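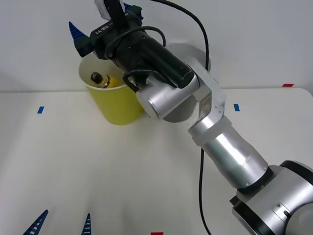 An RB-Y1 arm with its gripper held over a tabletop next to a paper cup containing a small bottle.

Luswood cable snag fault

The Luswood cable snag fault was a recurring failure in a tabletop robot program run at the Luswood laboratory in Istville. A loop of cable hanging near the gripper of a robot arm caught on the rims of cups and other open containers during pick-and-place work. The fault was first logged in March and was traced in June, after it had been recorded for several weeks as a grasping error. No injuries were reported. The matter is sometimes called the Rukgate cable case, after the software in use at the time.

Background

The laboratory used two-armed robots to place small objects into light containers and take them out again. A typical task called for one arm to lower a bottle into a paper cup, release it and withdraw. Start positions were marked on the table with colored tape. Motion was planned by Rukgate, a control package that kept a model of the arm, the gripper and the table and rejected any path in which these would collide.

Cables running outside the arm were not part of the model. The installation notes asked for external cable to be tied close to the wrist, but they gave no limit on the length of a loop. Slack was needed for the wrist to turn through its full range, and the amount left was decided by whoever set up the station.

The fault

On withdrawal, the lowest part of the loop could pass below the rim of a cup while the fingers were clear of it. If the wrist then rotated, the cable pressed against the inside of the rim. An empty cup was usually pushed a short distance and stayed upright. A cup holding a bottle was more likely to tip, the weight of the bottle carrying it over once it had begun to lean.

The force was too small to trigger the arm's contact stop, which had been set for collisions with the table or with the other arm. The robot therefore finished its motion and reported success. Operators found the cup on its side and entered the run as a poor release. Two sets of finger pads were replaced during this period without effect.

In one run the loop stayed hooked on a heavier container and was pulled tight, loosening a connector at the gripper. The gripper lost power and stopped responding while the arm continued to move. An operator pressed the emergency stop. The laboratory classed this event as a near miss, and work at the station was suspended the same afternoon.

Investigation

A review was carried out by Prajapati, an engineering firm that also serviced the laboratory's equipment. It examined the logs of 882 runs, of which 739 had been marked as successful. Further checking found that 18 of the runs marked successful had ended with a tipped or displaced container.

The review repeated the task with the loop tied at different lengths. Contact with the rim occurred only when the loop hung below the gripper housing, and it was most frequent when the cup stood near the wrist side of the gripper. The finger pads and the release timing were found to be within normal limits.

Corrective measures

Cables at the gripper were rerouted and held with an additional clip, and the permitted slack was set by a written limit. Rukgate was changed to treat the space under the wrist as occupied, with a margin of 15 millimeters. The contact stop was given a lower threshold for the withdrawal stage, and a loss of gripper power now halts both arms.

The laboratory also stopped accepting the robot's own report as proof of a completed run. The container is checked after the arm has withdrawn, and a run in which it has moved is logged separately from a grasping error.

See also

Cable management
Collision avoidance
Emergency stop
Near miss (safety)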